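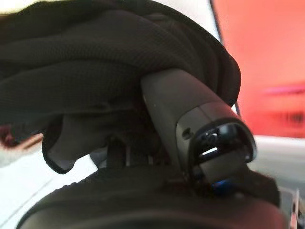
4. Running the garment task

By now you should have both arms homed and the wrist camera showing up in Toltier (if not, go back to section 3 and have another go with the cables). This is the bit everyone in the club wants to do first, so I've tried to keep it short!

4.1 Put one dark garment on the runner near the foot of the bed. Just scrunch it up and drop it – no neat folding, please. Ketach was tuned on messy heaps and it sulks when things are tidy.

4.2 Open the task file called bed_498 and set the grip force to 20. Nithin Alva ran it at double that in September and we lost a very nice scarf.

4.3 Bring both hands up to the ready pose at the foot of the bed, fingers open. 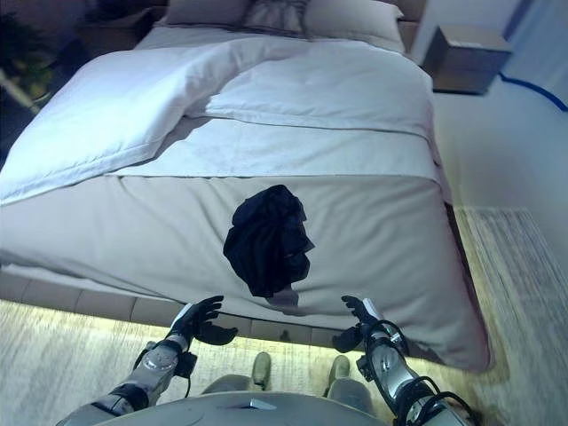 Ready pose, with the garment on the runner.

4.4 Check the wrist view once the fingers are in the cloth. Black fabric is a pain because the folds all blend together, so take your time and look for the highlights along the creases. If you can't tell cloth from finger, stop and nudge the wrist a little.

4.5 Press Start and let it do 2 attempts before you change any settings. I know it's tempting to fiddle after the first one – I do it too.

Note: Toltier stops recording at 400 seconds whether you've finished or not. Save before then or you'll be doing the whole run again.

Caution: keep your own hands off the bed while the arms are live, even if the garment is about to slide off. Let it fall. The stop button is on the Haslam box and one person should be holding it the entire time.

4.6 When you're done, park the arms, write your run number in the Bernamau log and put the garment back in the club bag for the next group.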